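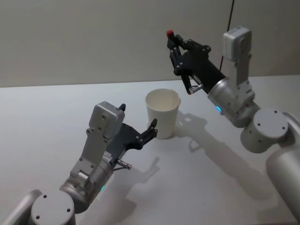
Let the Sequel Be Shorter

Filed under: Family Film, Opinion
2 min read

Honorato was a good cartoon at 82 pages of script and a small budget. The follow-up, Return to Dunden, runs 149 minutes. My kids gave up before the lighthouse part. Studios should hold animated sequels to 100 minutes. The first film told us who everyone was, so the second can start moving right away.

Comments

Zuleica Vieira: My six-year-old sat through all of it and wants to go again.

Octavio Medina: Agree. Cut the wedding.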